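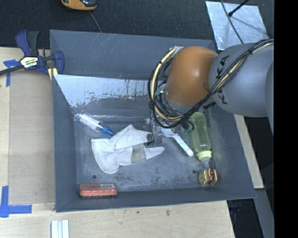
Ida Lenz wrote to us that the old list of intertitles was useful, but that she could not tell which cards came from the film prints and which were typed from a printed script. Version 2 answers this request. Each card now has its own source field.

Clinley Intertitles, version 2
Data card, 1 September 2024

Contents

The set holds the text of intertitles from 30 silent comedy shorts, 280 cards in all. Of these, 161 were copied from a viewing print. The other cards come from scripts or censor records, and we did not see them on the screen.

Files

cards.csv has one row for each card
films.csv has one row for each film, with title, year and length in reels
notes.txt has open questions and known mistakes

Fields in cards.csv

film_id: matches the first column of films.csv
order: position of the card in the film, starting from 1
text: the words of the card, with the original spelling and line breaks
type: dialogue, narration, letter or sign
source: print, script or censor
checked: yes, if a second person has read the card against the source

Letters shown in close view are counted as cards. Shop signs are counted only when the camera stays on them long enough to read the full text. This rule is not perfect and two readers can disagree about it. Please look in notes.txt before you report a missing sign.

Known problems

69 cards are not checked yet. In the Wolero films the order of cards is uncertain in the second reel, as the prints we used were cut differently. Cards translated back from French have the word "back" at the end of the source field. They should not be used for the study of style or slang.

The Gresard shorts have no year in films.csv. We prefer an empty cell to a guess.

Use

You may use the card texts for teaching and research. Please name the set and the version number. Corrections can be sent to the Ngô mailing list with the film_id and the order number. The next version is planned for December and will add the names of title writers, where they are known.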